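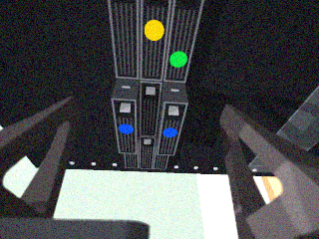 Computer rendering: ribbed panels with yellow and green markers.

Print this release | E-mail this release

Filed under: Family History, Records & Archives, Product News

Prasent adds Brurnia parish registers and passenger lists to its family history search

October 5, 2023 — Prasent, a subscription service for genealogists, has released an indexed collection of parish registers and outbound passenger lists from the Brurnia district. The collection is available now to all subscribers at the Standard and Full levels.

The release covers 125 bound volumes from 13 parishes. Of these, 378 separate register sections have been indexed by name, event type, and year. Baptism, marriage, and burial entries are held as separate record sets and can be searched one at a time or together. Passenger lists are indexed by surname, given name, stated age, and port of departure.

Each index entry links to a page scan. Where a page is torn or the ink has faded, the entry carries a legibility code from 1 to 4, and uncertain letters are enclosed in square brackets. Editors have kept the spelling used in the register. A standardized form of the surname is stored in a second field, so a search on either form will return the same entry.

"Surname spelling in these parishes was not settled until late, and one household may appear under three forms in a single decade," said Stamatia Karamanlidis, head of records at Prasent. "We index what the clerk wrote and keep the standardized form apart from it. Researchers can turn the second field off."

Indexing was carried out by Jarex, which supplied two independent transcriptions of every page. Entries where the two versions differed went to a third reader. Pages in the older script were transcribed by a separate team and make up most of the entries coded 3 or 4.

The collection includes the Psarras papers, a set of 158 letters and household accounts deposited by one family of emigrants. The letters are cataloged by sender, recipient, and place of writing. They have not been transcribed in full — a summary of each letter is provided in English.

"The passenger lists give an age and a port, and often little else," said Filippos Raptis, product manager for the collection. "Matching a passenger to a baptism still needs a second source. The search form lets a user carry a name and a birth range from one record set to the next without entering them again."

Two of the parishes have gaps in their burial registers. The gaps are listed by year on the coverage page for each parish. Further marriage registers are being indexed and are scheduled for release in June.

Corrections may be submitted from any entry page. Accepted corrections are shown beside the original transcription and do not replace it.

About Prasent
Prasent publishes indexed historical records for family and local history research. Subscriptions are sold monthly and yearly, and library access is available on request.

Sign up for our newsletter to hear about new record sets. You can unsubscribe at any time.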